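From: Farzana Shaikh
To: Pralberg Court owners and renters list
Date: 2022-08-27
Subject: Re: Subletting and the move-out inspection

Hello everyone,

Thank you for all the kind notes after my last message, and sorry it has taken me a while to get back to you. My sister was staying and I let the email pile up, as I always do when there is someone to cook for! I'll try to answer the question from unit 6 properly, as I think several of you are in the same boat.

> We are thinking of renting out our place while we are away
> for the winter. The agent at Stevell says we need a written
> OK from the association first, but our neighbor says that
> rule went away when the bylaws were redone. Does anyone
> know which is right? Also, is there still a fee? We'd like
> to list it soon and don't want to get off on the wrong foot.

The agent is right, I'm afraid. The rule was moved to another section when the bylaws were redone, and I can see how your neighbor came to think it was gone, as I hunted for it myself for most of an evening. You need the written OK before the lease is signed. Send in the form with the tenant's name, the dates and a phone number where you can be reached, and you should have an answer within 3 weeks. The fee is $200, and you pay it once per tenant, so if the same people come back next winter you don't pay again.
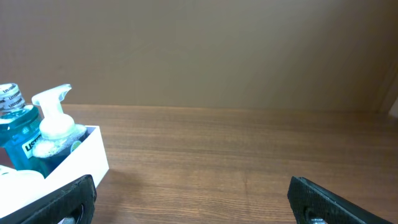

Now, the deposit. When we rented ours out we used Firier to handle the lease, and they were perfectly pleasant, but the cleaning charge at the end came to $396 and the tenants were quite upset about it. I didn't blame them – it was tucked away on the back page. If I did it over I would put the cleaning cost right up front in the listing and go through the apartment with the tenants on the first day, writing down every scratch, with both of us signing at the bottom.

One more thing, if you plan to be gone past December: tell your insurance company. Our regular homeowner's policy didn't cover us with a tenant in the place, and the woman at Marinescu had to switch us to a different one. It took one phone call and cost a little more each month, and I slept much better.

If you'd like to see our old lease, write to me off the list and I'll gladly send it (with the names taken out, of course). And do give my love to the baby!

Warmly,
Farzana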